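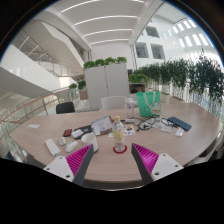

The lemon drink was for whoever finished first, and I wanted it so badly I'd stopped reading my own pages.

It was ten past four in the afternoon, July, and the long table at Brekik was ours until six. My sister had the mug, I had the mouse, and between us we had thirty-eight pages of a story about a lighthouse that walks. We had been writing it since spring, she did the weather and I did the walking, and today we were going to end it. Today! I'd told everyone on the stairs.

"You can't have it stop at the sea," she said. "It's a lighthouse. It came from the sea."

"So it goes home."

"So it goes home," she said, in the voice she uses for bus timetables.

I love that table. It's so wide you can push a bad idea all the way to the other end and forget about it, and I had done that with a scrap of paper an hour earlier. On the scrap I'd written one line, the town of Drerkach wakes up and the light is gone, and I'd decided it was too sad and shoved it off to the left where it couldn't get at me.

She drank her coffee. She turned back a page in the folder, then another one. Outside the bus for Mahlangu went by, which made it half past, and we had nothing, and I was so happy I could hardly sit. There's a kind of stuck that feels like the top of a slide. You know you're going to go, you just haven't let go of the sides yet.

"What does it weigh?" she asked.

"What?"

"The lighthouse. You never said."

"Four thousand tons." I'd made it up that second and it was perfect. "No, wait, 4,000 tons at night. Less in the daytime, when the lamp's off."

She put down the mug. She has a way of looking at me when I've handed her something by accident, and oh, I live for it.

"Then it leaves in the daytime," she said. "While it's light enough to lift its feet. And they don't see it go, they're all at the market, they only find out when it gets dark."

I was already out of my chair. I went the whole length of the table and got my scrap and ran back with it, and she read it, and she read it again out loud, slower, with her finger under Drerkach.

"Why was this over there?"

"It was sad."

"It's the last line, you goose."

We wrote for 40 minutes without a word between us, her on the sky and me on the feet. Big wet stone feet, going down the beach one at a time, and the gulls riding on the rail all the way out.

She finished first. She slid the bottle over to me anyway, coaster and all, and asked if the gulls came back.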